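Kitchen Bench Walkthrough, Wednesday, with my comments
Chore automation trial, Puvberg site

I do this checklist before anybody runs a chore session at the kitchen bench, and this time I was asked to write more than "OK" next to things. So you get my opinions too (sorry, Steinbach office). The form is the Isidside one, second revision, and I've kept their item names even where I'd have picked different ones.

1. Bench stable, no wobble
Pass. I leaned on all the corners and then leaned again with my full weight, which is a lot more than any arm is going to put on it.

2. Outlet and cord condition
Pass with a comment. Cords are fine, no nicks, plugs seat all the way. But I want the toaster and the microwave on separate circuits before July. We tripped the breaker twice last month and both times a run was going.

3. Toaster: lever, tray, crumbs
Pass. Lever goes down and pops back up like it should. I emptied the crumbs and there were plenty! Please, whoever closes up, do this. Bread going in is something the machines do pretty well now, if the slice is fresh and flat. Bread coming out is a different story. A slice only sticks up a little way, it's crunchy, it crumbles if you squeeze, and the metal right next to it is hot. I'd let a machine load my toast tomorrow. I'm not letting one unload it while I'm out of the room.

4. Microwave: door swing and clearance
Needs work. The door opens wide and takes a big bite out of the space on the table, so anything moving from the left side to the right has to go around it or over it. I've asked for tape on the tabletop showing the full swing. Opening it is the chore I'd call closest to done, by the way. Out of 403 logged door pulls, the Stirari software missed the handle on 88, and I'd have guessed much worse than that. Closing it gently is still hit or miss. I'd like a rule that no one reaches across the open door to "help."

5. Microwave: latch and seal
Pass. Latch is straight, seal is clean. Check it every week anyway, these doors get slammed.

6. Loose food items contained
Pass, just barely. The beans are in the divided tray, sorted, nothing mixed. I did find a few on the floor by the stool and nearly went for a ride on one, so I'm adding "sweep" as its own line next time. Sorting beans is the chore everyone wants to show visitors and I get it, it looks great. My seven-year-old is faster. She also eats the raisins when we do it with raisins, so call it even.

7. Bottles and lids
Comment only. Tall bottles near the edge bother me. Move them in a hand's width before starting. Lids on, tight, every time. Unscrewing a cap that a person has really cranked down is still not something I've watched a machine do without somebody steadying the bottle.

8. Gripper pads and screws
Pass. Pads are seated, no tears. Screws checked by hand. Wipe the pads down after anything greasy.

9. Floor, cables, walkway
Needs work. Cables by the left end of the bench need to be tied back. This was on my list last time. It was on my list the time before that.

10. Stop button within reach
Pass. Tested it from a standing position and from the chair.

11. Session log up to date
Pass. We're at 1,166 entries and they all have initials on them, which made my morning.

Overall: OK to run with items 4 and 9 fixed first. As for the bigger question I keep getting in the hallway, no, I don't think they can do a whole breakfast yet. One step at a time, with a person standing there, sure. Ask me for the full thing, toast and warm-up and putting the stuff away after, and I'd still rather be the one holding the plate. Next check is before the late session, 4:30 pm.

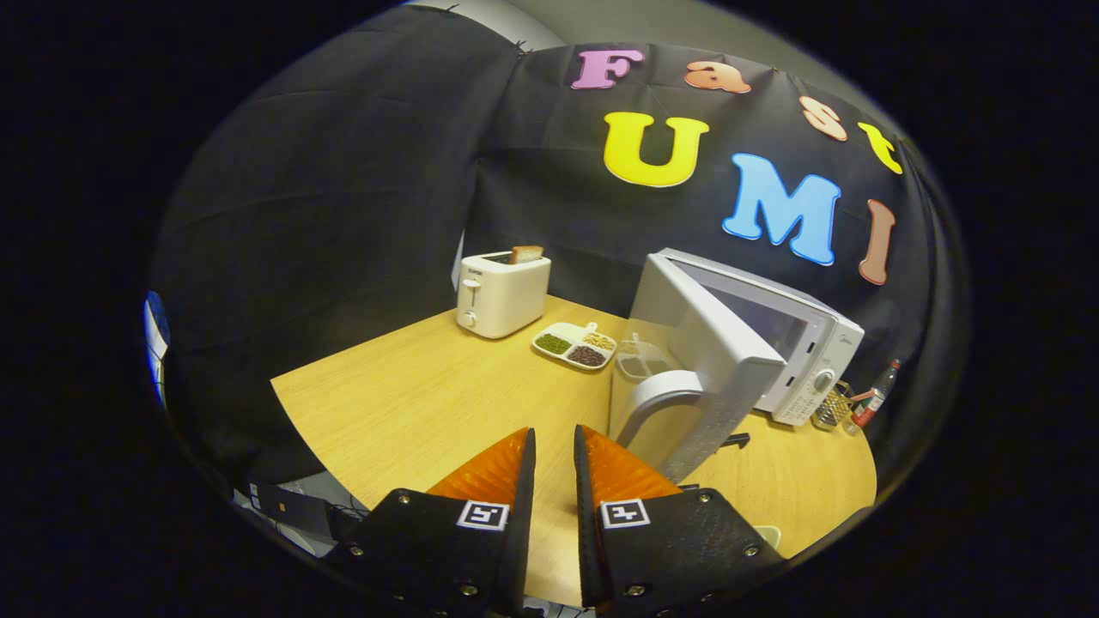
Items 3, 4 and 6: toaster, microwave with door open, divided bean tray.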